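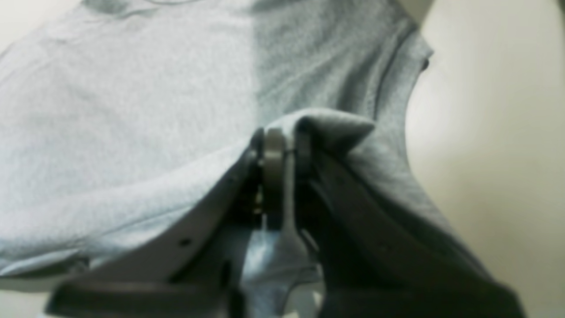

Shirt folding: how many demos before it stops grabbing the wrong bit?

mammann
Posted Sunday, 9:14 am

Two weeks into collecting folding demos by teleop and I would like to complain to people who will understand. We have 822 episodes, all t-shirts, all on the same beige surface, and the trained policy folds like a man who has been told about folding over the phone.

The approach is fine. The first grasp is where it goes wrong. It's supposed to pinch near the sleeve seam, lift, and bring the sleeve in. What it does is pinch wherever the cloth looks interesting, usually the middle of the chest, and then drag the whole shirt along like a cat with a blanket.

Wrist camera plus one overhead. Demos are by me and Leonie, who is better at it than I am and mentions this. Before I sit down and record another pile, is it more data or different data?

zestier_fan
Posted Sunday, 9:40 am

Different data. It's always different data. Go look at where your grasps land relative to the seam. If you and Leonie grab in different places for the same shirt, the policy is averaging you, and the average of two good grasps is the middle of the chest.

burgi_c
Posted Sunday, 9:52 am

Disagree with the "always." 822 isn't a lot for cloth. We were well past that on towels, and a towel doesn't have sleeves or a neck or an inside.

Which policy are you training? If it's plain regression then yes, averaging. If it's something that can keep two modes apart, then two styles of grasp shouldn't sink you.

mammann
Posted Sunday, 10:05 am

Diffusion policy, mostly default settings, action chunks. So in theory it can keep Leonie and me apart. In practice I have trouble with that myself by four in the afternoon.

The still at the top is the wrist view during a grasp, with the fold bunched up above the fingers. I'd call the location decent, you can see a seam up and to the right of it. Most of the bad rollouts never get that close to one.

gion_h
Posted Sunday, 10:31 am

Never mind the policy for a second. Look at your wrist view. Pale blue-gray shirt, pale finger, beige behind it, and the left side of the shirt is close to washed out. You're asking the network to find a seam that's only a bit darker than the cloth around it, in a picture that's a little soft to begin with. I had to look twice, and I own shirts.

Also the gripper and the bunched-up cloth take up a good chunk of the picture once you've grabbed. After contact the wrist camera is mostly telling the model "you are holding something." Useful, but it isn't going to say what.

Lock the exposure. Bring it down until the left side isn't so pale.

burgi_c
Posted Sunday, 10:38 am

Gion thinks every problem is exposure.

gion_h
Posted Sunday, 10:39 am

Every problem I have been sent pictures of has been exposure.

hilel_robotics_mk
Posted Sunday, 11:20 am

Mojtaba here, we did sleeves at Hilel last August. A few things that cost us time.

Auto exposure was part of it, so I'm with Gion there. With auto on, the brightness shifted as the gripper came down over the cloth, and the model picked up on the shift as a cue to close. It would then close in midair whenever somebody walked past the window.

The larger problem was starting states. How do you lay out the shirt between episodes? If you smooth it flat each time, the model only knows flat shirts. As soon as the first grasp is a bit off, it's looking at a crumple it has never met, and from there it makes things up. We threw out our tidy resets and started tossing the shirt down from elbow height. Ugly data, and the operators hated it. First-grasp success went up, and more to the point it could have a second try.

mammann
Posted Sunday, 11:44 am

We smooth it flat each time. Leonie smooths it very flat. I believe she would iron it if I bought an iron.

leonie_st
Posted Sunday, 12:10 pm

I can read this, Meinrad.

For the record, I pinch about a thumb's width in from the armhole seam, every time, because I wrote that down on day one. You pinch "around the sleeve." I went through 47 of your episodes just now and you have at least four favorite spots. One of them is the collar.

mammann
Posted Sunday, 12:16 pm

The collar was a recovery.

leonie_st
Posted Sunday, 12:18 pm

It was the first frame of contact.

zestier_fan
Posted Sunday, 12:25 pm

So, the averaging, then.

burgi_c
Posted Sunday, 12:41 pm

Still not averaging. Inconsistent labels, fine, I'll give you that. But if you now make everyone pinch in exactly one spot on a perfectly flat shirt you'll get a lovely demo video and a policy that falls over on the first wrinkle. Be strict about where the grasp goes on the shirt and sloppy about where the shirt is. Those are two separate knobs.

hilel_robotics_mk
Posted Sunday, 1:02 pm

Agreed with Burgi. And record recoveries on purpose. Start with the shirt already badly held, let go, regrasp at the seam. Tag those so you can weight them later. Don't mix them in unlabeled with ordinary mistakes -- the model can't tell a lesson from an accident.

vanek77
Posted Sunday, 1:30 pm

has anyone asked what happens with a dark shirt

gion_h
Posted Sunday, 1:33 pm

Exposure happens.

mammann
Posted Sunday, 4:47 pm

OK, plan for the week. Exposure locked. Shirt gets thrown, not laid. Grasp spot is Leonie's, in writing, taped next to the leader arm. My collar episodes go in a folder called "recoveries" over her objection. Dark shirts once the pale ones work.

I'm keeping the old 822 for now and training with and without my half, so we'll have an answer on whether I am the noise. Leonie has asked to be the one who posts the result.

leonie_st
Posted Sunday, 4:51 pm

First run is going now. Without his half.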